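Island day trips: what's changed for the summer season

The new ferry timetable to Dornen Island starts on 21st October, and bookings are open now. If you've been before, please read through this, as the departure times and the way we do combined tickets are both different this year.

The day trip includes lunch at the picnic ground but no drinks, so bring a water bottle.

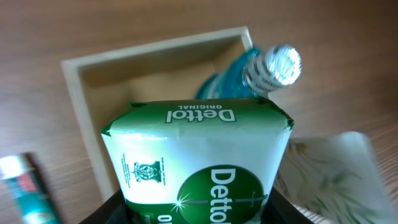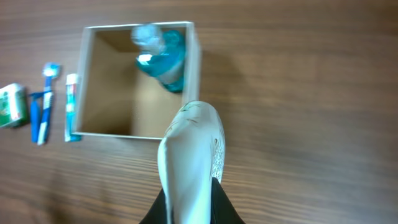 Getting there

The boat leaves from the Kamham jetty, not the marina. It's a 30 minute walk from the train station or a short ride on the 67 bus, which stops outside the ticket office. Parking at the jetty is free but fills up early in the school holidays. Boarding closes ten minutes before departure and the crew won't hold the boat.

Tickets

A return to Dornen is now $33 for adults. Children under five travel free but still need a seat booked, as the boat is licensed for a set number of passengers. The combined ticket with Junidow Island can be used over two days. Last year you had to do both islands in one day, and a lot of people told us they felt rushed at the lighthouse.

If you booked in June under the old timetable, your ticket is still good. Reply to your confirmation email and we'll move you to the nearest new sailing.

On the island

The loop track is open again after the winter repairs. Allow about two hours at an easy pace, a bit more if you want to go down to the seal lookout. There are steps on the southern side, so anyone with a pram should go out and back along the northern path. The kiosk takes cards only. Dogs aren't allowed on either island, including on the beaches.

Weather

We cancel when the swell is too high to berth safely - usually decided by 7 am. You'll get a text, and you can pick another day or have your money back.

Group bookings for Junidow open next month.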